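Hernetti task planner: a few weeks in

I've been meaning to write this one up since March, when we moved our tidying demo over to Hernetti from the pile of scripts we'd been dragging about for far too long. It's a planner and behaviour editor for two-armed robots on legs, you buy it by the seat, and it sits between whatever does your perception and whatever moves your joints. Ours has been picking up cushions with it. Glamorous stuff!
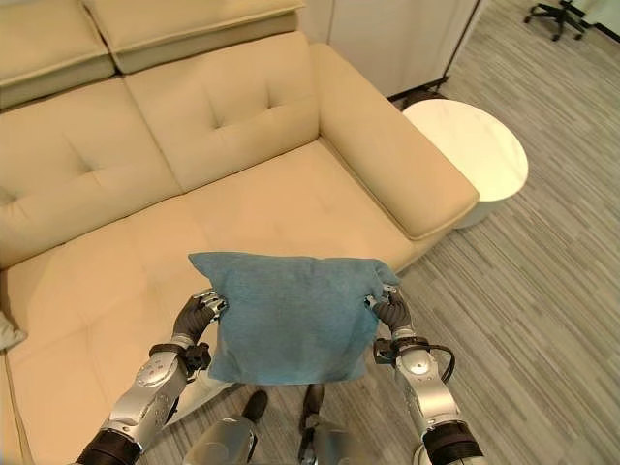
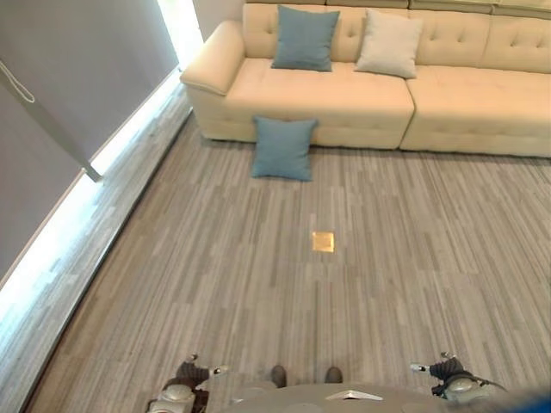
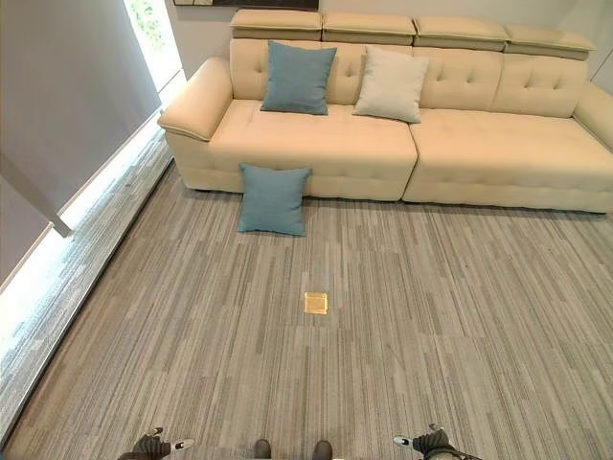
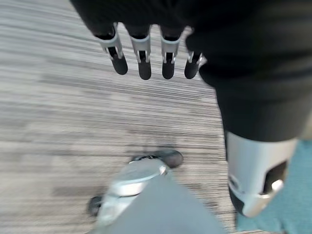
So, the good bit first. The editor is lovely to use. You drag skills on to a timeline (walk to, reach, grip, place, let go) and each one has its own little list of what must be true before it starts and what should be true when it's done. If a check fails you get a plain sentence in the log, something like "right hand expected contact, none found", and a button that jumps you straight to the moment it went wrong. Coming from Gritex, where a failed grasp gave you a number and you went hunting through the manual for it, I nearly cried.

Two-handed grips are where it earns its money. You tell it the thing is soft and it stops trying to work out one perfect pair of contact points, and keeps both wrists at a matching height while the stuff in between does what it likes. We had 200 grasps logged by the end of the first fortnight and I only had to touch the squeeze setting twice, which for fabric is remarkable.

Perception is more of a mixed bag. Hernetti doesn't come with a detector, so we plugged in Tazi, and the bridge between them mostly just works. Where it struggles is two things of the same colour. The tracker likes to swap their labels when the robot turns its head, and then the planner cheerfully decides the job's done and goes home. Tarmo Avotiņš on their support forum pointed me to a setting called "hold identity" (page 7 of the perception notes, if you're looking), and it does help, but it ought to be on from the start.

Replay is great until it isn't. You can scrub the head and wrist cameras side by side with the plan running underneath, and I use it every day. But go past 1,000 steps in one recording and the whole window turns to treacle. I've started chopping runs up by hand. The wrist feeds also drift a bit behind the head one on long runs, so don't trust them for exact timing.

Other grumbles: undo forgets everything when you save, the dark theme has grey text on slightly darker grey, and the licence check wants the internet every morning. The installer also put its logs in my home folder without asking.

I did try Casstead for a weekend as well. It's faster at planning and the price is kinder, but it treats everything as a rigid box, and I haven't the patience to fight it over a cushion. If you're stacking crates, have a look at it.

Four stars from me. I'd give it the fifth if they fixed replay, and there's a beta out now that says it does, so I'll put it on the spare laptop this week and update the post when I've had a proper go.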